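Notebook, 22nd January. Saturday, so only me and Fereshteh in, and the heating on its weekend setting.

Trial unit from Morkari, day three. For anyone picking this up cold: it's the bag-picking package, arm plus gripper plus their software, on loan until the middle of February. Margaux wants a yes or no before then. Demchenko have asked to see whatever we write, so keep the grumbling in here and out of the report.

**Setup**

- mixed mailers, the soft stuff only, no cartons today
- heap tipped in from the tote, not arranged by hand (we cheated a bit on Thursday, flat bags on top, don't do that again)
- speed at 90 percent. Full speed is locked until their engineer signs off the guarding
- software as delivered, except the retry limit, which Svyatoslav put up to four

Target from the quote is 600 picks an hour. That is on "typical parcels", and I can't find anywhere in the paperwork what typical means. Pouran to ask. Get it in writing.

**Morning**

First run slow to start, the homing routine wouldn't finish. Power cycle, fine. Same as yesterday. Logged it with the service desk, got the automatic reply, expect nothing till Monday.

Then a decent long run. Stiff mailers no bother. The soft ones are where it gets interesting — the finger goes down, bag folds up round it, and the software thinks it has a good grip when all it's got is a corner. Lifts, loses it, goes back in. Counts as one pick if it gets there in the end, which flatters the hourly figure. We should be counting attempts and I've asked Fereshteh to pull both from the log.

Worst are the big thin see-through bags. They slide over everything else and the camera reads two items as one. Glossy print not great either, creases throw highlights and the suggested grip point jumps about between one look and the next. 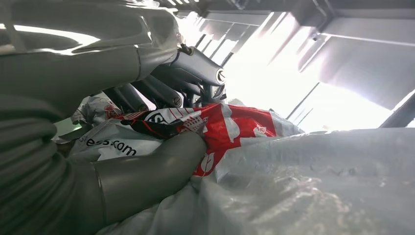

Stopped at 28 double picks, which was the limit we'd agreed with Zohreh before calling a run. Doubles matter more than drops for us. A drop goes round again, a double goes out of the door to the wrong address.

Tried their "soft goods" profile after lunch. Slower approach, presses down further before closing. Felt better on doubles but I don't want to say so until the log has been gone through. It does shove the heap about, so the next pick is always from a new picture. Cycle time suffers accordingly.

**Hose**

Keep an eye on how it's routed. It comes down close alongside the finger and I don't like it when the arm works low. No wear that I could find when I ran a hand down it at the end of the day. Svyatoslav reckons a clip further up would do it. Ask Morkari before we add anything, else they'll say we've voided the loan.

**Money**, for Margaux

- service plan is 2,770 a year on top, remote support only, weekdays
- spare fingers extra, price not given
- the soft goods profile is listed as an option!! It's switched on for the trial but not in the base price. Needs to go on page one of the report
- training: one day included, at their place or at Gallville

Villico quote still not in. Zohreh chasing. Would be daft to decide with only one on the table, and theirs is suction, so at least a proper comparision on the thin bags.

**My view so far**

Kit is solid. Arm is quiet, the teach screen is easy enough that Fereshteh had a new drop-off point in before I'd found the manual. Software is overconfident. If they can make it weigh the pick or check it any other way before swinging out I'd be a lot happier, and I think they can, there's a greyed-out tick box for it in the settings.

Not a yes yet. Not a no.

**To do**

- [ ] Fereshteh — attempts vs picks, both profiles, seperate sheets
- [ ] Pouran — definition of typical parcel
- [ ] Svyatoslav — homing fault, does it happen from warm?
- [ ] me — ring about the greyed-out box
- [ ] same heap mix, both profiles back to back, no fiddling in between

Left it parked and isolated. Key is in the drawer under the kettle.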